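Plemley Community Hall – Kitchen and Craft Room
Safety checklist with comments
Checked Aug 17, 2026

ENTRANCE AND HALLWAY
Front door closes fully and latches: OK
Floor mat flat, no curled corners: Needs work. The corner nearest the coat hooks lifts when the door opens. Tape is a short-term fix – order a heavier mat.
Exit sign lit: OK
Hallway clear to full width: OK after two folding chairs were moved.

KITCHEN
Fire blanket on hook, pull tabs hanging free: OK
Extinguisher gauge in the green: OK. Service tag runs out in October.
Range hood filter: Greasy. Wash before the next supper.
Hot water at hand sink: Took some 81 seconds to run warm. Same as last time.
Refrigerator door seal: Split at the bottom hinge side. The Prumero unit is out of warranty, so get a price on the seal alone.
Knives stored in block or rack: Two found in the open drawer. Moved.
First aid kit: Burn gel missing. Bandages fine.

ELECTRICAL
Outlets, 13 tested: 12 OK. The one behind the coffee urn is loose in the wall. Covered and marked DO NOT USE.
Extension cords: One in use for the floor fan. Not allowed as permanent wiring – remove.
Test button on kitchen breaker: Trips and resets.

CRAFT ROOM
Windows open and lock: Left window sticks. Do not force it with a tool.
Smoke alarm: Sounded on test.
Shelves fixed to wall: OK. The Hellow shelf has both brackets tight.
Paper cutter blade locked down: OK
Scissors and needles put away: OK
Tabletops free of splinters and raised grain: OK. Wipe with a damp cloth only, no bleach.

Craft room, wood tabletop:
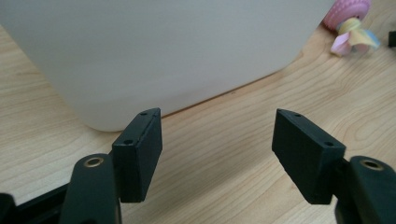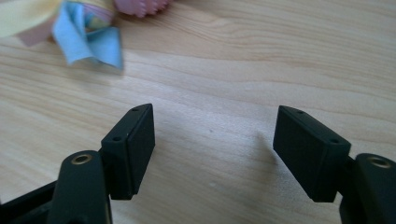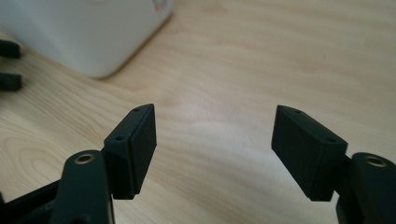 Chairs: One has a cracked rear leg. Tagged and taken out of use. Check the rest of that set for the same crack, low down near the brace.

OUTSIDE
Ramp handrail: Firm
Step edging: Paint worn on the bottom step. Repaint while the weather is dry.
Bin area: Lid broken on one bin. Hjaltadóttir Waste has been asked for a new one.
Path light: Comes on at dusk, but ivy is growing over the sensor. Cut back.

Do first: loose outlet, extension cord, entrance mat. The hall can stay open while the other items are done.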